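Chapter 5
Looking After the Gripper Cables

The two-armed cell at Dedcombe hangs keys on wall hooks. Each gripper has a cable running outside the arm, and these need checking every 28 days.

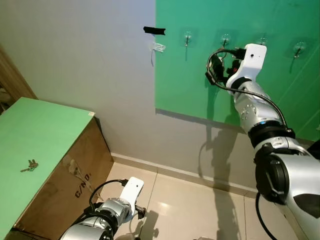

Fig. 5.1 Right gripper at the hook panel, cable looped along the outside of the arm.

Move both arms slowly to the box and watch each loop for rubbing. 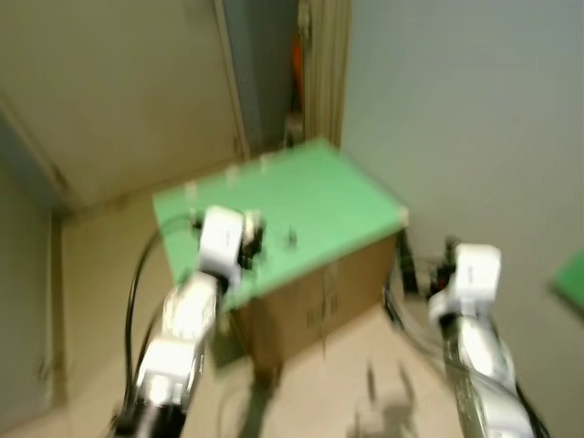
Glória Bettencourt would add a check at the wrist, as she finds wear starts there first. Section 5.2 covers replacement.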